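Sorting the kitchen things, one Saturday

15 October 2022

I moved into the place on Julside in August and for the first couple of months I cooked around the boxes. I own two saucepans that I like, and I kept those out, and everything else stayed packed. It worked well enough until I wanted to drain some pasta and had to use a lid. So this morning I finally did the kitchen things.

There were 96 items on the list I made before the move. I wrote it because the movers, Cadwaladr, give you a form for it, and the form has a box for the total. I expected a number closer to 60. The extra ones were mostly small: jar lids without jars, egg cups, a second garlic press. I don't remember buying a garlic press even once.

The way I sort is simple. Everything comes out onto a surface where I can see it, and like goes with like. Bowls together, cups together, anything with holes in it together. Then I decide by use. If I used it in the last year, it gets a shelf. If I didn't, it goes in the box for Prosdale, the secondhand place out past the rail bridge. They take kitchenware on weekdays until four and they don't mind mismatched sets.

Some notes from doing it this time:

Colanders take up more room than they should. An oval one is worse than a round one on a shelf because nothing else nests in it. I put mine on its side next to the cutting boards and that seems fine.

Shallow bowls stack. Deep bowls stack until you need the bottom one.

Mugs I cut down to six. I live alone and I run the dishwasher every other day, so six is already generous.

Bottles go in the door of the fridge or in the one narrow cabinet, standing up. I had been laying the ketchup down on a shelf and it left a ring of dried sauce that took a good scrub to get off.

Frying pans I hang. The apartment came with a rail and four hooks over the stove - the best thing in the kitchen, and the reason I didn't mind the oven door that sticks.

Play food is its own category. I keep a small set for when my niece visits, and it always ends up mixed in with the real dishes. I've stopped fighting that. It gets one bowl, and whatever doesn't fit in the bowl goes in a drawer.

The box for Prosdale came to 217 ounces on the luggage scale, which I only know because I wanted to be sure I could carry it to the bus. I can. The Prinau line stops right across from the shop and I'll take it over on Monday after work.

I still have the spices to do, and the drawer under the toaster. Those can wait for a rainy day.

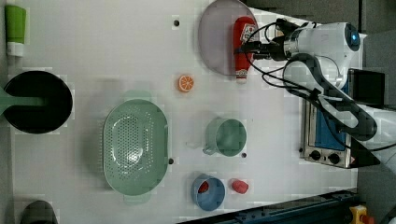
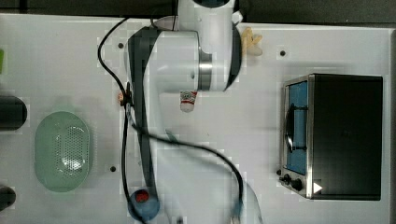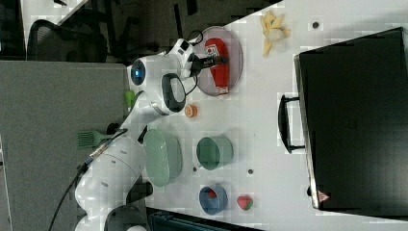
Kitchen things on a white tabletop, with the green colander or bowl in all three. The black toaster oven is in the second one.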